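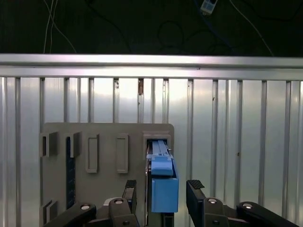
2 min read

Bomgate Rack Label Kit, black on white, 285 labels per box

Let me start with the claim on the front of the box, which says these labels are "permanent and removable." I have sold office supplies long enough to distrust a sentence like that. We stock the Bomgate kit anyway, and I'd like you to know what you're paying for.

You get 285 labels on sheets, a fine-tip marker and a folded card of suggested naming schemes. Throw the card out. It wants you to name every drive with a code longer than most passwords, and you will give up by Sunday.

The labels themselves are decent. They're matte, they take ink without smearing once you give it a minute, and they lie flat on smooth plastic. On textured plastic I'm less convinced. Bomgate says "all surfaces," and the ones I stuck on a pebbled charger brick were curling at the corners before the end of November.
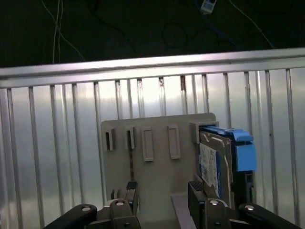

3.5-inch drive in a blue caddy, four slots open beside it.

Size is where I'd slow down before ordering. The small label suits the front edge of a caddy. The large one is meant for shelves and case sides, and the box gives you far more large ones than anybody I know has used. Merja Kuusisto, who buys for a school district, asked Bomgate for a box of small ones only and was told to order two kits. Draw your own conclusions.

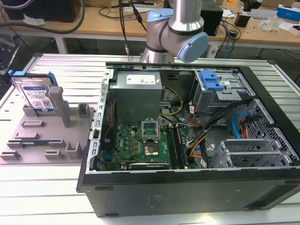 Heat is the other thing the box brags about. The package says the adhesive is "heat proof," with no temperature given, and my email asking for one has gone unanswered. I wouldn't put one anywhere near a vent. Power supplies usually come with a printed spec label of their own, like the one across the top of the gray unit in that open tower, and you should leave it readable. Stick yours on the outside of the case.

The Goltow kit costs less and has a worse marker. The Janevski one has better glue and only comes in yellow. If you already own a decent pen, buy the Goltow.

Item number 1132. Opened boxes can't be returned.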